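Fendby Community Help > Workshops and Small Spaces

Cables under a bench-top conveyor, scuffed belt, and where to put the bin?

beltandbin
Posted Thursday, October 31, 2024

Hello all, and thank you in advance for reading, I know I go on a bit. I look after a shared workroom in Tammont, and since September we've had a small green conveyor set up on the tabletops, running on the diagonal. I love it dearly, but the housekeeping around it has gotten away from me and I'd like to get it right before the cold weather, when everyone is indoors and the room gets busy.
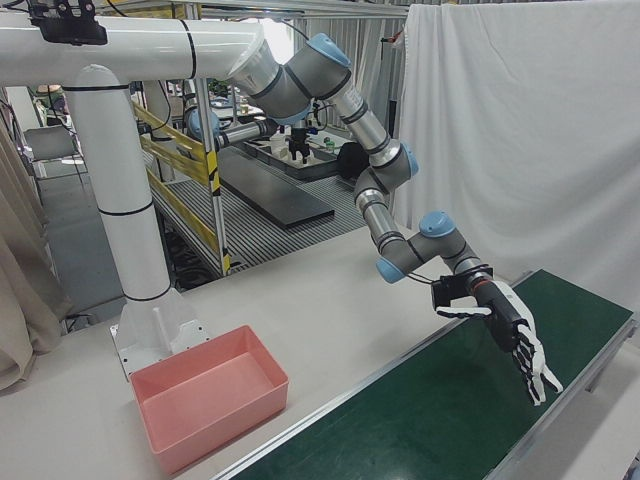 My first worry is the catch bin, which is a cheap one and never seems to have a proper home. People pick it up to make elbow room and put it down wherever they like, and then whoever comes in next has to go hunting for it. At the moment it's the pink one on the tabletop, in front of the bracket at the foot of the white column, and I quite like it there (easy to grab, not in the walkway). Would you fix it down somehow? Or mark out a spot with tape? I'm not fond of tape on a light top, it always goes grubby at the edges.

The other worry is the wiring, and I'm a little embarrassed by this one.

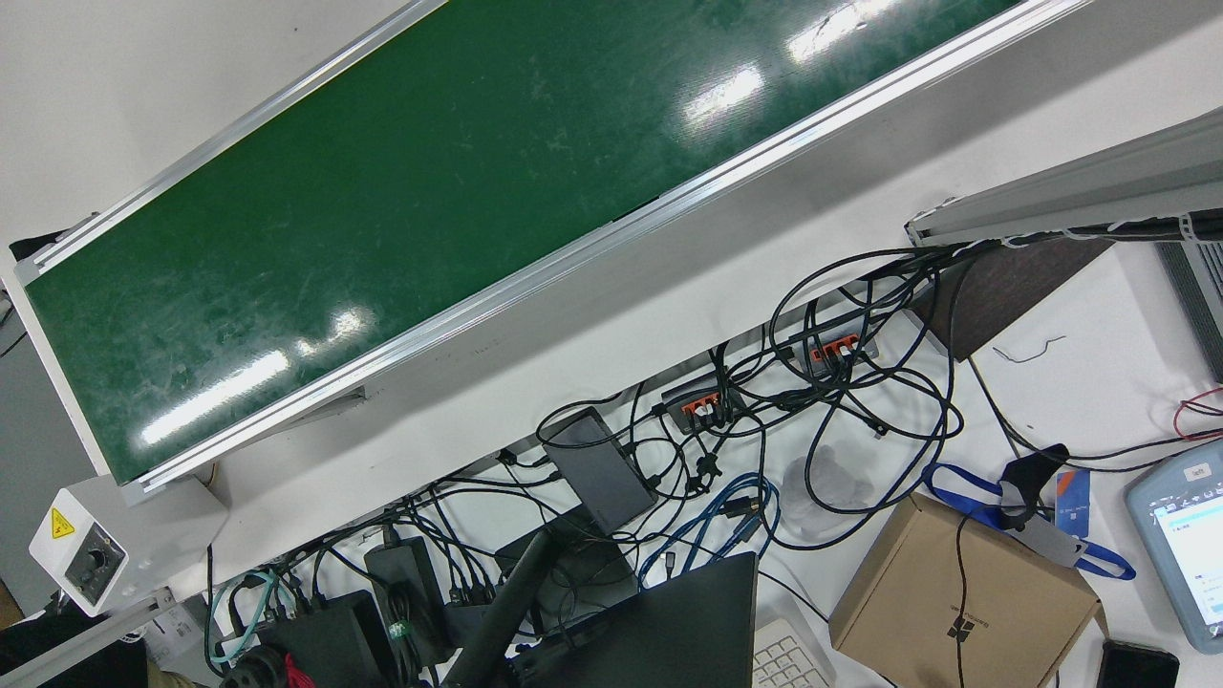
Every few weeks I promise myself a free afternoon for the cords, and then something else comes up and another lead gets added to the heap. I bought a 100 pack of cable ties with the very best of intentions, too! You can see they can look nice, because the bundle under the other aluminum frame has its neat row of white ones, but the black cables on the tabletop are one big nest, with the two power strips with the orange sockets sitting right in the middle of it. The belt also has pale streaks and scratches all over it. Is that dirt, or wear, or some of each? I've been afraid to scrub it.

greyslippers

Oh, I feel for you, ours was just the same. Please don't start with the ties! Unplug everything first, with the conveyor switched off, and put a paper flag on both ends of every cord before you pull a single one loose. Then get the power strips up off the top. We screwed ours to the underside of the bench, and once they had a fixed place the cords more or less told us where they wanted to go. Long ones get folded into a flat loop and held with hook-and-loop straps, so you can open them again when something moves (and something always moves). Save the plastic ties for the runs you're sure of. We used 4 of the Asadi wire trays from the hardware store on the corner, and they've held up fine. I'd leave some slack near anything that swings or slides, and keep all of it well away from the belt ends.

mopbucket900

damp cloth, drop of dish soap, wipe it dry. if the streak comes off it was dirt. if it stays its a scratch, leave it alone. don't use Zultance, it left ours tacky for a week and every bit of fluff in the building stuck to it

beltandbin

Thank you both so much, you've been very kind. I've ordered the straps and a roll of paper flags, and I'll do the belt with dish soap one corner at a time. I've gone off the idea of fixing the bin down, because it does need to be emptied, so I think I'll try two of those little rubber corner stops and see if people take the hint. 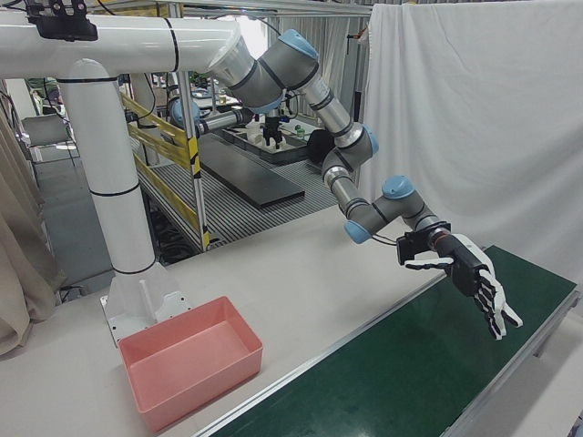
The bin's spot, on the tabletop to the lower left of the belt.

greyslippers

That's a good spot for it. The rubber stops come off clean with a hair dryer if you ever change your mind, by the way. Do the cords first though, or you'll be moving that bin again by the weekend.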